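## Thin object in drawer: drop the failed demos or keep them?
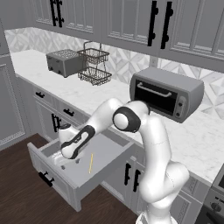

*Sim kitchen, gripper down in the open drawer, yellow stick beside the fingertips.*

I have 200 teleoperated demos of this pick and 147 end in a grasp. Do I train on the rest?

Takumi Hirano

**Imani Swai**

Not for plain behavior cloning. Filter on success, then check the spread of stick poses in what remains. If they are mostly parallel to the side walls, collect more at other angles. Keep the failures in a separate folder with a label; a success classifier can use them.

**Itsuki Ogura**

More data. We had 329 and it was fine.

**Hatsue Hoshino**

Check contact settings first. Thin objects slip in sim if the timestep is too large.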